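Minja Setup Guide
Section 3: Linking a second controller for couch co-op
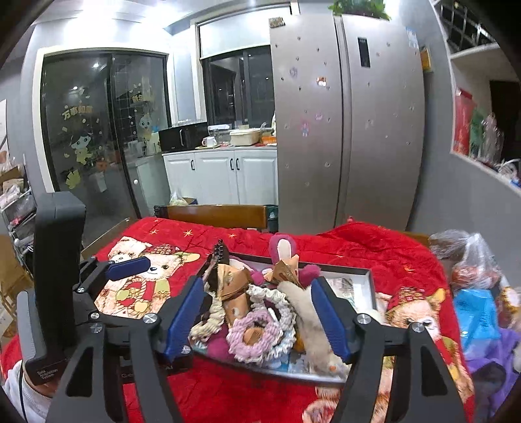 Do section 2 first. Player one needs a finished profile and at least one save, otherwise the co-op option stays gray.

Before you start
Both controllers charged past 40 percent. Game updated to the February patch or later – older builds drop player two at the first loading screen. Console sleep timer off.

1. Quit to the title screen. Not the pause menu, all the way out.

2. Open Options, then Players, then Add Local Player.

3. Hold the pair button on the second controller until the light blinks fast. Slow blink means it's still tied to another console. Hold it again, longer.

4. Wait for the slot to show P2. You get 24 seconds, then the window closes and you're back to step 2.

5. Pick a profile for player two. Guest works but guests dont keep any loot.

6. Press the jump button on both controllers at the same time. Split screen comes up.

Note: player two starts at the last shrine player one touched. If that shrine is in Bridetti Keep you both land in the locked courtyard. Leave by the well, left side.

CAUTION: Do not pull the battery or cable from either controller while the save icon is spinning. The save writes for both players. Lose one and the file can go bad for both.

Changing the split
Options, Display, Split. Side by side or stacked. Stacked is easier to read on a small TV. Text size is seperate, same menu, further down.

If it doesn't work

Error 105 – the two profiles are on different versions. Close the game, check for updates, restart the console. Don't just relaunch.

P2 slot shows then vanishes. Turn off any phone or headset paired to the console, try again from step 2.

Both controllers move the same character. Player two picked player one's profile. Back out to the title and redo step 5.

Lag on one side only. Set Frame Cap to Low. Turn off Weather Effects too if you're anywhere in the Kirkumix swamp.

Removing player two
Options, Players, highlight P2, Remove. Loot on a named profile stays put. To bring them back later start over at step 2, pairing is remembered so you can skip step 3.

Online co-op uses a different menu, see section 4.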